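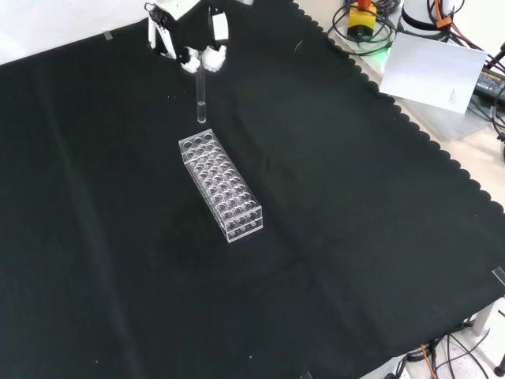 2023-07-25. Pimmont gripper kit, trial unit, second sitting. The kit came with the arm adapter, a cable set and the Bilus control software, and we have it until the invoice date in January. Today was tube handling only. The rounded fingertips hold a glass test tube by its upper portion and keep it vertical, at least with the arm standing still over the clear acrylic rack. Grip force left at the factory value of 3. Haven't tried lower.

Rack pose taught by hand with the rack lying diagonally on the black cloth. Bilus wants the long side of the rack entered first, then the hole pitch. The manual has these two the wrong way round (page 2 of the setup section). Corrected in our copy.

Cycle counter read 553 at shutdown. Pimmont quotes 3,000 between fingertip changes, so wear says nothing yet. Fingertips are sold in pairs only – ask whether the softer grade fits the same mount.

Ornik's quote for the comparable unit is still open. Theirs is cheaper but has no width readout, and I would want that for telling a missed pick from a good one.

Open points:
Bilus drops the saved pose if the project is renamed. Reported to Pimmont, no answer.
Cable bundle on the gripper side – check slack at full wrist rotation.
Next: same rack, squared to the table, lower grip force.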